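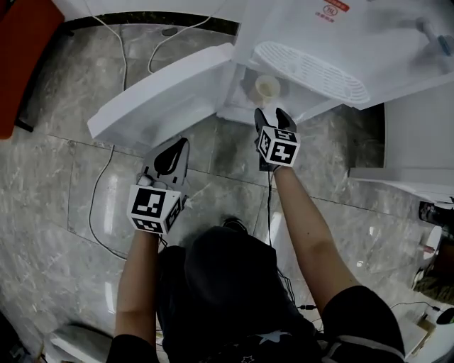
Photo: Basorix Workshop. Used with permission.

Chapter 4
Building a Pair of Hand-Held Grippers

In Chapter 3 we made one finger and tested it on the bench. Now we will build the complete tool, two times, one for each hand. The design is the Primis gripper, which the members of the Cemora shared workshop have built since July. It has no motor. The fingers are moved by the hand of the user, and a camera on the body records what the fingers do.

In the opening photo both grippers are in use at the same time, and one of them has its fingers open in front of a cup. A marker cube is fixed to each gripper. Print the patterns on matte paper and check every side with a ruler, for a wrong size will give a wrong position later in Section 4.7.

The camera needs a free view over the body and the pad. Before you tighten the last screws, look at the live picture and turn the camera until the pad is in the middle.
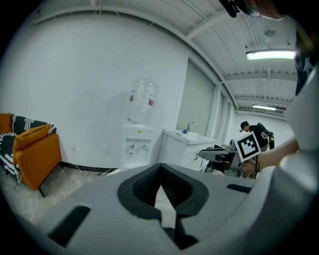 Figure 4.1 View from the camera on a gripper. The notched pad is at the bottom center.

You will need:
Printed parts from Appendix B
15 screws for each gripper
A black cable, 60 cm or longer

The work takes roughly 7 hours for the pair. Start with the right gripper.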